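Household Measures and Portioning
Handout 4: Dry measuring cups, handling and storage

Read this before the February practical. It replaces the sheet from last term, which still had the old tray layout on it. Bring your own apron and a pencil. Recipe cards will be at the benches.

What a dry cup is for

A dry measuring cup is filled to the rim and leveled. It is meant for flour, sugar, oats, rice, and similar. Liquids go in the spouted jug, where you read the line at eye level. You can put water in a dry cup, but you have to fill it to the very edge and then carry it, and most people lose some on the way.

Sizes vary by set. Check the marking on the handle before you start, and do not go by color. The Ploler sets and the Liao sets both come in bright colors, and the colors do not match from one maker to the other. A student last year used one set for the batter and another for the topping, going by color both times, and had to start over.

Filling and leveling

Flour: stir it in the bag first, spoon it into the cup until it heaps, then scrape across the top with a straight edge. Do not tap the cup or press down.
White sugar: scoop and level.
Brown sugar: press in firmly so it holds its shape when turned out.
Oats and rice: scoop, shake once to settle, level.

For this course we use 116 grams as our working weight for one leveled cup of the bench flour. Your own flour at home may come out different. Weigh three cups separately and write down each result. If one of them is below 93 grams the cup was not full, and if all three are high you are packing it.

Exercise A: weigh your three cups of flour, then repeat with the bag unstirred. Record both sets in the table on the back page.

Clearing up and storage

Torunn Bråten's rule for the teaching kitchen is that cups are put away completely dry. Wash by hand in warm water, rinse, and leave upside down on the rack for at least 15 minutes. Wipe the inside of the rim with a cloth — dried flour paste collects there.

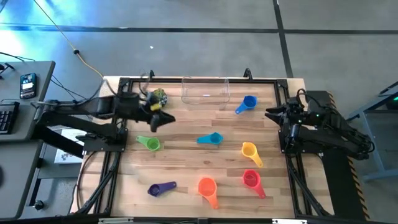

Storing cups together in one bin saves drawer space and makes a missing size easier to notice. Spread the set out on the work surface before you pack it, with some room between the cups so the handles can be read. Seven cups in different colors, scattered over a wooden tabletop, are quick to sort through, and a clear rectangular bin toward the back leaves the front of the table free for sorting. Put the largest cup in first and nest the others inside it where they fit, handles all facing the same way.

Bins go on the second shelf, next to the scales. Lids are kept separately in the drawer below.

Exercise B: with a partner, pack a mixed pile of two sets back into their own bins, using the handle markings only. Note any cup whose marking has worn off and leave it on the front bench.

Reading for next time: course pack, section on spoons and small measures.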